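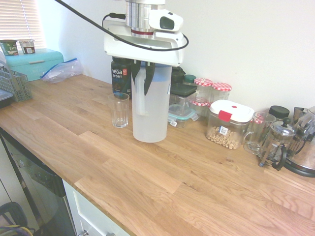 Testing a grasping policy in one tidy lab tells you very little about how it will do in a home. The method on this page is the one we use at Trernlow to score a trained policy in kitchens it has no data from. It needs one arm, one fixed camera and a person with a clipboard. Choose an object that is awkward for the policy and leave the rest of the worktop as it is. A translucent pitcher with a frosted look, standing close to a black tub and a clear drinking glass, is a good test, as the edges are hard to pick out and a careless approach will knock something.

Step 1. Fix the camera
Clamp it where it can see the target and the gripper together. Do not move it until the kitchen is finished. If it gets knocked, start that kitchen again.

Step 2. Mark the start position
Put a small piece of tape under the target, where the camera can't see it. Put the target back on the tape before every trial. Turn the handle a quarter turn each time, always in the same direction.

Step 3. Run the trials
We run 13 trials per object. Send the arm to its home pose, start the policy and keep your hands off. Stop the trial after 500 control steps, whatever the arm is doing. Keep the emergency stop within reach – glass breaks easily.

Step 4. Score each trial
Use three marks only: 0 for no hold, 1 for a hold that slips before the lift is finished, 2 for a full lift and return. Write down any contact with other objects in a separate column. A trial can score 2 and still have a contact.

Step 5. Score again from the video
A second person scores the recordings without seeing the first sheet. Ingvild Backlund did this for our June set of 149 trials. Where the two sheets differ, keep the lower score.

Step 6. Report by kitchen
Give the mean score and the contact rate for each kitchen in its own row. A single average hides the bad rooms. In our set, clear and frosted objects scored lower than opaque ones, and most contacts came during the approach – very few came during the lift.

The blank scoring sheet was made by Jonatan Rustad and can be copied freely.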